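Keep the Repair Shop on the Street

When I moved to Tovstead, the first shop I learned by name was a repair shop. My kettle stopped working in my second week, and a neighbor sent me to Merken, between the bakery and the bus stop. The man there opened the kettle, changed one small part and asked me for 3 dollars. I had already looked at new kettles. The cheapest that I liked was 60.

Merken closed in August. The rent went up by 80 dollars a week, and the owner told me he could not put this on top of the price of a mended toaster. I understand him. I also think the town made a mistake when it let him go so easily, and I want to explain why.

People say that repair is a hobby now, and that things are too cheap to be worth fixing. For some things this is true. I would not pay a person to mend a plastic spoon. But a lamp, a radio, a good coat — these are thrown away every day with one broken piece in them. We pay for the whole thing again when we needed only a switch.

Alistair Baird wrote in our local paper that a shop which cannot pay its rent has been judged by its customers. I read his column every month and often agree with him. On this point I do not. The customers did not judge Merken. Many of them did not know it was there, because the sign was old and the town map shows only restaurants and parking.

In the place where I grew up, a child learned early that an object has an inside. My aunt kept spare buttons, screws and knobs in a drawer in the kitchen, and we were allowed to search there. I was never very skilled, but I learned to look before I bought.

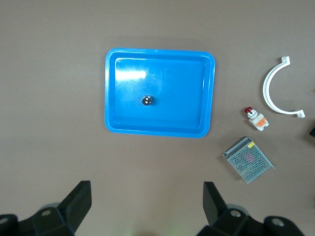 A blue tray with one small dark round piece in it.

The town council gives 1,000 dollars each year for flower baskets on Vodard Street. I like the flowers. I ask only that the same amount goes to lower the rent of one small unit, for a person who repairs things. Mrs. Selvanayagam, who mended my winter coat twice, works from her bedroom now and would take such a unit tomorrow. She has asked the council two times and is still waiting for a letter.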